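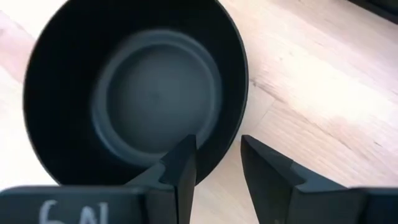
When will the Kurumik night market open again?

In March, on the old car park behind the ferry office, at 6 in the evening.

The organisers confirmed the new place last week, after the town refused to give them the harbour street for another season. There will be 88 stalls, which is 18 more than last year, and most of them will sell hot food. The harbour street had a problem with the bus route -- drivers had to wait while people were crossing with their plates.

Yanti Liew, who leads the market office, said the traders were worried at first about the distance from the shops. "It is a walk of about 2 minutes," she said. "We have asked for better lights on the path, and they are already ordered." 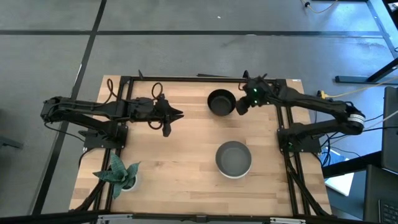
The rent for a stall stays the same for the whole season. Traders who had a place last year may keep it if they write to the office before the end of the month, and the remaining places will be given by a draw. Rory Guthrie, who sells smoked fish at the market, has already sent his form and hopes for a corner near the entrance.

A petition to keep the market at the harbour received 1,907 signatures. The town has received it but did not change its decision. Parking for visitors will be at the school, free of charge after 5 in the afternoon.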